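Cilen Bench Automation Project
Interim Progress Report to the Ivulance Fund
Submitted by Hongjun Ye, Project Lead

1. Purpose of this report

This report covers the second phase of the grant and sets out the equipment plan for the remainder of the award. A decision on the purchases listed in Section 4 is requested by the end of August.

2. Work completed

The first bench station is in service. Cube handling was chosen as the reference task for the equipment study, as it requires little material and places steady demands on the gripper, the joint servos and the camera views. The team has logged 143 attempts out of a planned 180. The remaining attempts will be completed before any order is placed.

Servo wear was the main concern raised at the last review. Each joint is now checked at the start of a session, and the readings are kept with the attempt log. Cable routing has also been revised once, following a loose connector at the wrist.

3. Bench station and reference task

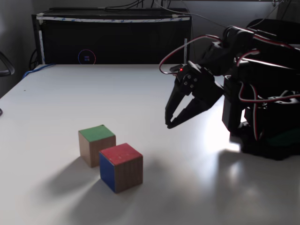
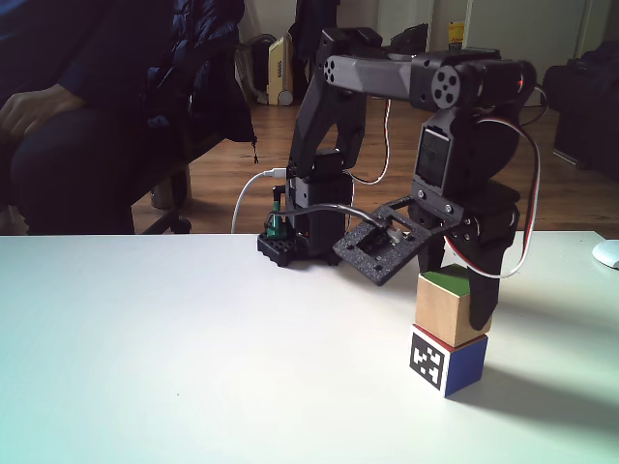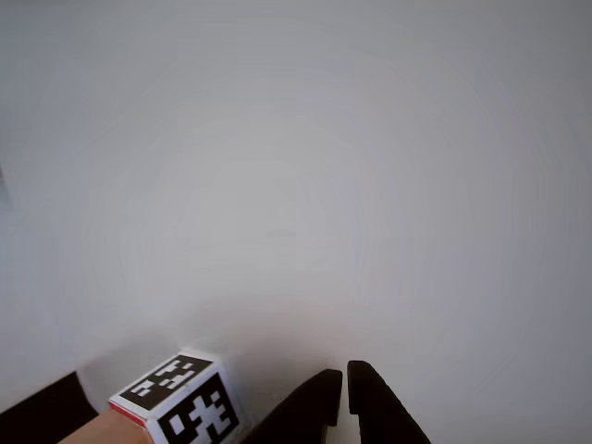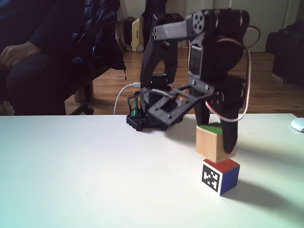 Reference task with marked wooden cubes, Cilen bench station.

Session time remains the limiting factor. With a single arm, any repair stops all work, and over 4 working days were lost in this phase while a replacement servo was on order. The equipment plan has been drawn up with this in mind.

4. Equipment plan

The following items are proposed, in order of priority:

Second arm, same model as the first, with mounting plate
Spare servos for the wrist and gripper joints
Spare gripper fingers, one set per arm
Diffused bench lighting
Replacement marker labels and cube blanks

Quotes for the second arm were obtained from Softić and Gerkberg. The Gerkberg quote is lower but excludes shipping and carries a shorter warranty. Softić includes setup support and will hold spare servos in stock for the length of the grant. The project recommends Softić for the arm and Gerkberg for the lighting.

Diffused lighting was not in the original budget. The project asks that the unspent travel allowance be moved to cover it. No increase in the total award is requested.

5. Schedule and risks

Delivery of the second arm is quoted at 135 days from the date of order. If approval is delayed past August, the two-arm trials will fall outside the current grant period and an extension would be needed. Spare servos can be ordered separately and should be approved first if the Fund prefers to split the decision.

Full quotes and the attempt log are attached as Annexes A and B. Questions on the budget transfer should be sent to the Project Lead.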